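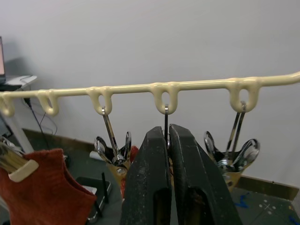
I finally finished reorganizing the little kitchen at the Drirstead house, and since a few of you asked to see how it came together, I'm putting it all on one page. It took me five weekends on and off (mostly off, if you ask Marlina!). The utensil wall is my favorite part, so it goes first: cream rail with the big loopy hooks, and tan holders underneath stuffed full of spoons and ladles. I love how glossy that rail is against the white wall, a bit lumpy and all. Adalberto says it looks like cake icing and now I can't unsee it.

The long-handled things were always my problem. In the Wilbridge apartment they lived in a drawer that jammed every single time I wanted the soup ladle, and I swore I'd never go back to that. Hanging a few of them up and letting the rest fan out of a holder means I can grab one with my other hand still on the pot.

A couple of loops are still free, and I'm keeping it that way for now. Hooman Kiani has promised me a skimmer from his trip in May, so one spot is spoken for.

If you're planning something like it, hang your longest utensil first and let it drop down over the holder before you decide on the height. I went back and forth on mine with pencil marks for an entire evening, then moved everything up another 7 inches the next morning. Worth it!

The pantry shelves are next, once I've talked Shahram into lending me his good level again. Leave me a comment if you've got a trick for storing lids, I'm all out of ideas on those.

Posted Feb 9, 2026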